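The Trial Unit

By Roksolana Bondarchuk 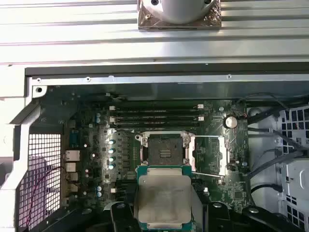
"What happens if it bends a pin?" Hanna Savchuk asked.

"Then Markard pays for the board," said the man from Markard. "It's in section nine of the service agreement. You send us the board and the log, and we credit you within 16 days."

His name was Maksym Zakharchenko and he had driven up the night before with the arm in the back of a van. Hanna wrote down "section nine" and put a question mark after it.

The shop was called Boychuk, after the man who had owned it before her mother. It rebuilt old office computers and sold them to schools and clinics. Her mother, Svitlana, had run it for most of Hanna's life and still came in every morning, though she had signed it over in November. She sat at the far bench now with her coat on.

"How much?" Svitlana said.

"The lease is 922 a month," Maksym said. "That covers the arm, the gripper, the wrist camera and the software. Training on a new board model is extra."

"How extra?"

"Depends on the board."

Svitlana went back to her tea.

Felicidad Castillo did most of the processor work. She had been at Boychuk nine years and could seat a chip while talking about her sister's divorce. Hanna had asked her to run the trial, and Felicidad had said fine in a voice that meant she would like to talk about it later. She stood next to the screen with her hands in her apron and watched the processor hang over the socket.

"It's slow," she said.

"We set it slow for the first week," Maksym said. "You can change that in the menu."

"Does it know which way around the chip goes?"

"It looks for the corner mark before it picks up."

"And if somebody's put a sticker over the corner mark?"

Maksym took out his phone and typed something.

Hanna had read two reviews of the Markard arm. The one in Gindby liked it. The other was by a shop owner who had switched to the Flollen kit after four months and complained mostly about the phone support. She had a contract for 2,496 machines sitting in her desk drawer, unsigned, and one Felicidad. She had done the math on that several times and had not shown it to anyone.

The fingers opened. Felicidad leaned in, looked at the chip from one side and then the other, and swung the load plate over it herself. She pushed the lever down and hooked it.

"Is it supposed to do that part?" Hanna asked.

"That's the next software version," Maksym said.

"When?"

"They haven't given us a date."

From the far bench Svitlana asked whether the lease was less without the next version. Maksym said he would have to call the office. He went out to the van to do it, and Felicidad reached for another board.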